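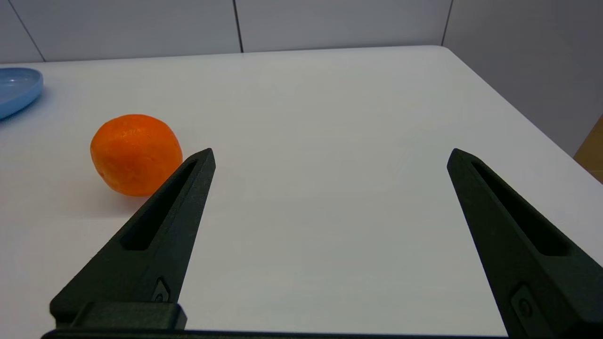
Gripper open, white tabletop

From: Bo-ram Ha
To: Grevby Gardens list
Date: 2023-08-26
Subject: Re: Sikora quote for the shared slope

On the slope, Kyu-ri Wi wrote:

> Sikora came back with a price for regrading the slope behind the
> mailboxes and I think we should take it. They'd strip the old ivy,
> work Grelavico into the top layer, and plant 700 plugs of creeping
> thyme and sedge. The rep says that with Grelavico in the soil we
> can cut watering to once every 10 days from the first summer, so
> we wouldn't need the drip line at all. That takes a good chunk off
> the total. They also do the Pratelura controller if we want it
> later. Can people reply with a yes or no so I can get us on
> their fall schedule?

Kyu-ri, thanks for chasing this. I know how many calls it took to get anybody to come out. I'm a no for now, and I'd like to say why before the yeses pile up.

First, the watering claim. I have planted a lot of plugs, on slopes and on the flat, and I have never seen a two-inch plug get through its first July on one drink every 10 days. Established thyme, sure. A plug has roots the size of my thumb, and that slope faces southwest and bakes from lunch until dinner. What did the rep show you to back this up? A brochure doesn't count. If there's a job of theirs that went in with no drip line and is still alive after two summers, I'd like the address, and I'll drive over and look at it myself.

> work Grelavico into the top layer

How deep is "the top layer"? The quote doesn't say. We hit clay at 4 inches when we dug for the mailbox posts in May, and it was hard enough to bend my good spade. Mix anything you like into 4 inches of loose stuff on top of that and the rain will run along the clay and take the whole business down to the sidewalk. I'd want to see a depth in writing, and what they plan to do about the clay.

I went back through the attachment twice looking for erosion matting and didn't find any. Maybe it's included under "site prep," but site prep is a single line at $916 and also seems to cover hauling the ivy. Either that's a very good deal or something is missing. I know which way I'd bet.

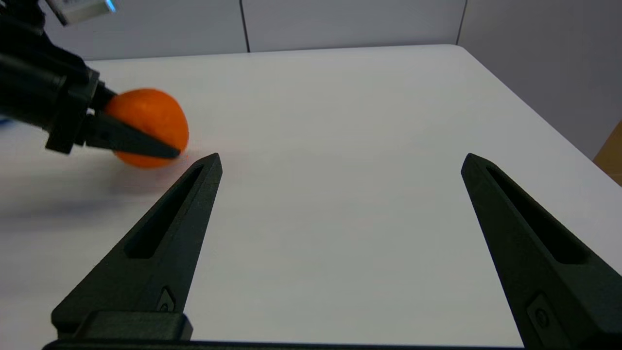 The orange, in the left arm's jaw

About the ivy. "Strip" can mean pulling it by hand and digging the roots, or it can mean a guy with a string trimmer and an hour to kill. If it's the second one we'll have ivy coming up through the thyme by next spring, and you can't spray it at that point without losing the thyme too. Ask them which.

> They also do the Pratelura controller if we want it later.

A controller for what? If there's no drip line there is nothing for it to control. I don't mean to be snippy about it, but that sentence is what made me sit down and read the rest closely. It sounds to me like they expect us to call back next summer and buy the drip line after all, with trenching through new plants at full price.

What I'd ask Sikora for:

- a second price with the drip line in
- soil depth and the plan for the clay
- matting, yes or no, and what kind
- how the ivy comes out and who comes back for regrowth
- replacement terms for dead plugs, with a time limit spelled out

If they answer all of that and the number still looks decent, I'll switch to a yes and help with the planting. I'm not attached to the ivy.

I also wouldn't worry much about losing the fall slot. Every landscaper I've ever dealt with has had one slot left.

Kyu-ri, can you send the full PDF to the list? The version I got stops after page two and the terms aren't on it.

Bo-ram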